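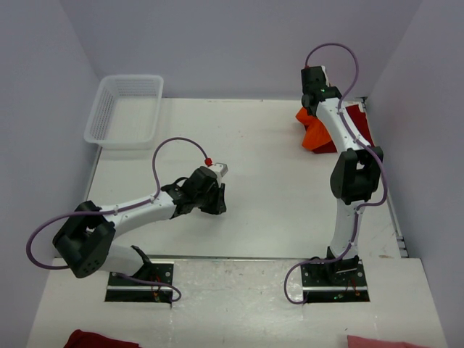
Subject: Re: [wesard-users] Saved logins vanish after browser update
From: Aslak Westerberg
Date: June 12, 2018

Tomás Barros wrote:

> Since the last browser update I get signed out of Wesard every time I
> close the window. I reinstalled the browser, restarted the router and
> even called my internet company, who had me on hold for 52 minutes.
> Same thing on the laptop. Is my account broken? I have 222 bookmarks
> in this profile and I really don't want to start over.

Hi Tomás,

Please don't start over! Your account is fine and so is your router (sorry about the hold music). I went through the same thing in April on the old machine we call Torres, and I wasted a whole evening reinstalling stuff before I looked at the cookie settings.

Wesard keeps you signed in with one small cookie. If the browser is told to dump cookies on exit, that cookie goes with the rest and you're back at the login page. Your bookmarks live somewhere else entirely -- nothing below touches them, but export them first anyway if it helps you sleep.

Try these in order, and stop when it sticks:

1. Open the browser's privacy settings and find the switch for clearing cookies when you close the window. Turn it off, sign in to Wesard again, close everything, reopen.
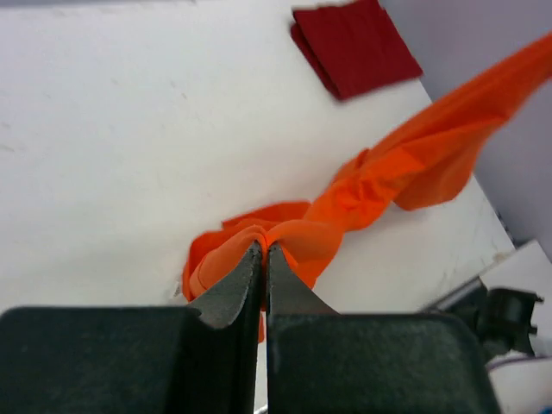 2. Look at the exceptions list on the same page. Mine had the old Wesard address in it, marked "clear on exit", and I have no memory of adding it. Delete that line if you see it.

3. Turn off your add-ons and test again. Funeo is the one I'd look at first. It has a "tidy up on close" box on its second tab, and mine was ticked. You can keep Funeo, just untick the box.

4. Check the clock on the computer. Torres was 15 days ahead after its battery died, so the login cookie looked expired the minute it arrived. Setting the date by hand got me going again.

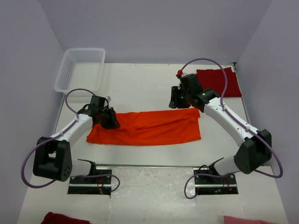 5. Last resort: make a fresh profile next to the old one and sign in there. If the login survives, something in the old profile is bad, and you can import your bookmarks into the new one.

You said the laptop does it too, so I'd bet on step 1 or 3. If you have sync turned on, both machines are probably sharing the same bad setting -- fix one, let it sync, then check the other.

If none of that works, send the list your browser version and your add-ons. Mine is version 58 and it's been behaving for weeks now. The folks on the Clondetetti server had a separate login problem last month, so mention it if that's the one you use.

Good luck!
Aslak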